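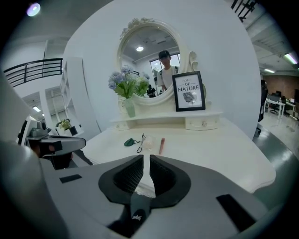 What is the fault with the dressing table?
The right-hand drawer sticks halfway and the top rocks when anyone leans on it.

Ticket 692, Medlow Furniture Support
Opened Feb 8, 2019
Product: Plellach vanity, white, oval mirror
Status: open, again

Entry 1. Customer bought the table in December and reports that the drawer opens if asked nicely. Advised taking everything off the top and checking the screws underneath. Customer replied that everything is a lot of things, and wanted to know if the hydrangeas counted. They count.

Entry 2. Screws tightened. Rocking reduced to what the customer calls "a gentle sea." Asked for the floor to be checked with a level. The customer does not own a level and used a marble, now under the wardrobe.

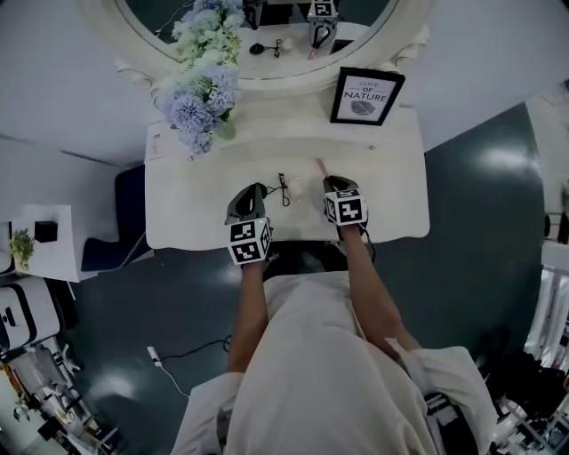 Sent a set of 4 felt pads from Stubbs, the thick ones. Instructions say one per leg. Customer put two under the same leg and the rocking stopped, so I have left the instructions out of it.

Entry 3. Drawer still sticking. Suggested rubbing candle wax along the runners. Customer has nearly 200 candles, all scented, and asked which scent. Told them to pick.

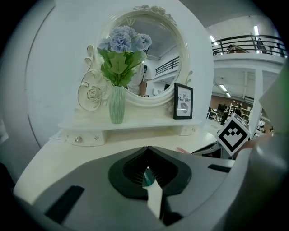 Can the mirror stay on while the drawer is being waxed?
It can stay where it is, as long as the table isn't tipped or moved.

Entry 4. Drawer now runs freely and smells of fig. Customer says the knob has come loose. Replacement screw ordered from Batar.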